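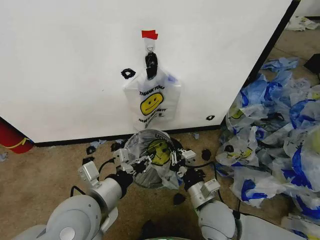

The shuttle to Lellusdale should run all night

The Lellusdale races draw 2,000 people to a town with 100 permanent residents and one paved road. The organizers handle the track and the beer tent competently. Transport is handled badly, and the cause is a timetable that stops at 6 in the evening.

Most visitors camp on the flats outside Losance, 31 miles south. The shuttle leaves the campground every hour from dawn. The last return departs Lellusdale a few minutes after the final race. Anyone who wants dinner, the band or the fireworks must drive, and the road between the two places is unfenced grazing land. Cattle lie on the asphalt after dark for the warmth. Every driver who has done the trip at night knows this and does it regardless.

The usual objection is cost. Lindemann, the contractor, charges by the bus and by the day, with a surcharge for night hours. Three buses on a loop until 2 a.m. would add to the bill, and the ticket price would have to rise. I have no quarrel with that. Visitors already pay more for a day's ice than the increase would come to per head.

A second objection is that late buses would draw people away from the pub at Zornusska, the only stop on the route. This is weak. The pub closes its kitchen at eight, and a bus that pauses there for ten minutes at nine would bring it trade it does not have now.

The stronger objection concerns drivers. Rest rules limit how long one person can be on shift, and spare drivers need beds in a district where every bed is booked by December. The campground could set aside a row of powered sites for them. It holds back more than that for sponsors, several of whom leave after the first afternoon.

A trial on the closing night alone would supply the passenger numbers. Until those exist, the timetable rests on a guess made when the event was half its present size.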